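CEKINE BIN-TRANSFER SET, RELEASE 2: DATA CARD AND FAULT NOTICE

Read the fault notice before using any force or pose field from this release. The short form: 140 of the 482 released episodes were recorded with a bin that had moved from its calibrated position, and the contact limit that should have stopped the arm was working from the wrong tool file. Colour video and joint positions are sound in all episodes. Bin-relative poses and estimated contact force are not.

Summary

The set contains episodes of a single arm moving rectangular blocks between two sheet-metal bins. Each episode starts with the arm at its home pose and ends when the planner reports no reachable block, when the time limit runs out, or when a stop is raised. There is no language annotation. Grasps are chosen by the Gurkis planner, with no operator in the loop except to reset the cell.

Recorded: 484 episodes
Released: 482 episodes
Withdrawn: 2 episodes (the collision and the restart attempt after it)
Flagged for bin shift: 140 episodes
Maintainer: Ifeoma Tijani
Fault analysis: Bayu Ngau

Contents of an episode

Every episode folder holds the following.

colour/ — still images from the fixed camera, one per control tick that was logged
joints.csv — commanded and measured joint positions
force.csv — estimated contact force at the tool, in newtons
grasp.csv — planned grasp pose in the bin coordinate system, gripper command, planner score
events.txt — starts, stops, operator resets, error codes
flags.txt — flags added after recording, one per line

The colour folder is the only record of where the bin was at any given moment. No sensor was fitted to the bins. If you need to check a position yourself, use the floor corners and the two small round holes near the front of the bin floor. The rim is a poor reference because the arm covers part of the right side in many images, and the scuffed band on the rear wall has no clean edge.

Cell layout

The arm works from the right of the camera view and reaches over the right wall of the front bin. A second bin sits directly behind the first. Both are gray metal with open tops, and the front bin has four sloping walls. The gripper fingers are clear. A yellow cable and a bundle of black cables run over the wrist and along the arm, with a further group of black cables down the side of the wrist to the connectors.

The load in the front bin is long red blocks and dark green blocks. Blocks are left as they fall. Some come to rest almost against a wall, and some cross close enough that a finger cannot get between them without pushing one aside. The planner scores these low but does not exclude them.

The front bin was not bolted down. It was held by a bar clamp at the rear left corner, with sheets of covered acrylic under it on the tabletop. The protective covering had been left on the sheets. Metal on that covering slides more easily than metal on bare wood, and the one clamp resists a pull far better than it resists a turn. Both points matter in the fault notice.

FAULT NOTICE

What happened

On March 24, 2022 the arm descended for a green block lying close to the right wall of the front bin. One finger landed on the slope of the wall. The arm kept going down. The bin turned about the clamped corner, the finger slid off the slope, and the arm reached its commanded height with the finger pressed between block and wall. The operator used the emergency stop. No one was inside the marked area and no one was hurt.

The operator released the finger by hand guiding, homed the arm and started one more episode. In that episode the arm missed its first two grasps to the same side and was stopped again. These two episodes are the ones withdrawn.

What should have happened

The contact limit for the cell is 40 N at the tool. Once the estimate passes that value the controller raises a protective stop and holds position. On first contact with the wall, the arm should have stopped before the bin moved.

Why the stop did not come

The contact estimate is computed from joint torques after subtracting the expected load of the tool. The expected load comes from a tool file. When the clear fingers were fitted in place of the previous pair, the tool file was edited in the Celosum configuration panel and saved, but the panel saves to its own project folder and does not push to the controller until the project is deployed. The project was not deployed. The controller carried on with the old file, which describes a heavier gripper with its centre of mass further from the flange.

With the arm pointing straight down and still, the error was small enough to be taken up by the automatic zeroing at the start of each episode. At the tilted wrist angles used for blocks near the right wall it was not, and the subtraction removed part of the real contact force. The logged value during the collision never reached the limit. We do not have a second force sensor and cannot say what the true value was.

The cables contributed. Where they curve down beside the wrist they pull on it at some orientations, and that pull is not modelled in either tool file. Ngau repeated the same wrist poses in free air with the cables tied back and then with them hanging as before, and the estimate changed between the two runs. The change was smaller than the tool file error and had the same sign.

How the bin shift was found

The withdrawn episodes were examined first, and the bin was expected to be in its calibrated place up to the moment of the collision. It was not. Comparing floor corners in the colour images against the calibration image showed a small rotation already present at the start of that episode. Working backwards, the earliest episode with the rotation was the 343rd of those released. It follows an episode in which a grasp near the right wall was logged as failed with no error code. The images show the bin in one position before that grasp and in another after it.

All released episodes from that point to the end of recording are flagged. They continue to show bins full and part full, grasps that succeed and grasps that fail, and at a glance they look the same as the rest. 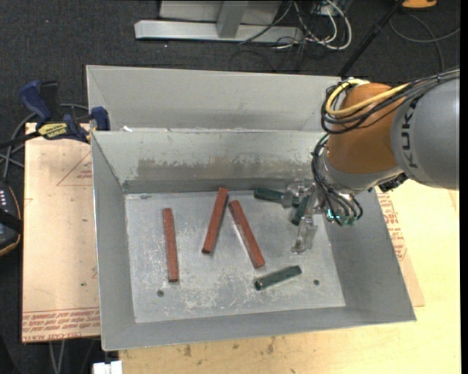
Effect on the data

joints.csv: not affected. Commanded and measured positions are relative to the arm base.

colour/: not affected. The camera did not move. This was checked against fixed points on the tabletop.

grasp.csv: affected in the 140 flagged episodes. The planned pose is given in the bin coordinate system, and the conversion used the calibrated bin position. Poses are off by the rotation of the bin, which means the error grows with distance from the clamped corner. Grasps at the left of the bin are close to correct. Grasps at the right front are the worst.

force.csv: affected in every episode. The wrong tool file was loaded for the whole of recording. Do not use these values as newtons. The sign and timing of sharp changes are probably still useful for contact detection with the wrist vertical, but we have not tested this with the wrist tilted.

Success labels: partly affected. A grasp is marked successful when the fingers stop short of fully closed and stay there through the lift. A finger resting on a bin wall can meet the first half of that test. Labels in flagged episodes were reviewed by hand against the images. Labels in the others were not.

Flags

BIN_SHIFT — bin rotated from calibration, see above
LABEL_REVIEWED — success labels checked by hand
WALL_CONTACT — finger seen touching a wall in at least one image

WALL_CONTACT is only set where the contact can be seen. The arm hides much of the right wall during a descent, and clear fingers against gray metal are hard to make out. Absence of the flag means nothing.

Corrections made in the cell

1. The tool file is deployed and read back from the controller at start-up. If the read-back differs from the project copy, the cell will not enter automatic mode.

2. The payload check is run at a vertical pose and at two tilted poses. Previously it was run at the vertical pose only, where the fault does not show.

3. The front bin has a stop block at each corner as well as the clamp. The acrylic has been taken out from under it.

4. Floor corners are measured in the first image of every episode and compared with calibration. A mismatch ends the episode before the first descent.

5. After any emergency stop, recalibration is required before the next episode. The restart that followed the collision would have been refused under this rule.

Still open

The cable load on the wrist is not modelled. A new routing that keeps the bundle off the side of the wrist has been drawn up and is planned for August. Until it is fitted, the planner limits wrist tilt near the right wall, so any later release recorded in the meantime will have fewer grasps on that side. Take this into account if you compare releases.

The wall geometry used by the planner is a plain box. It should have sloping sides. With a box model the planner believes there is free space where the slope is, and it will go on proposing descents that touch the wall. Correct contact limits make this safe for the equipment. They do not make it a good plan.

Suggested use

For visual work, such as block detection or orientation, use all released episodes. For grasp learning in bin coordinates, drop anything with BIN_SHIFT. For anything that depends on contact force, wait for the next release. If you trained on release 1, note that it used the earlier fingers with the matching tool file and does not have the force fault.

Report errors to the maintainer with the episode number and the name of the field.

Comments (4)

pacheco_cells
Is there a corrected pose column for the flagged episodes, or do we have to fit the bin rotation ourselves? We only need the right half of the bin and dropping all of them leaves us short.

Ifeoma Tijani
Not yet. Fit it from the floor corners, one rotation per episode. Don't carry a single value across all the flagged ones, there is a second smaller shift later in the run. I should have put that in the card and will add it.

tmr_grip
We had the same save/deploy mix-up on ours, with a suction tool. Ours went the other way and it tripped on nothing all day, which at least gets noticed. Second the advice on tilted poses.

Bayu Ngau
Tripping on nothing is the version I would choose. If you still have logs with the wrist tilted and the cables tied back, please send them, I'd like to compare.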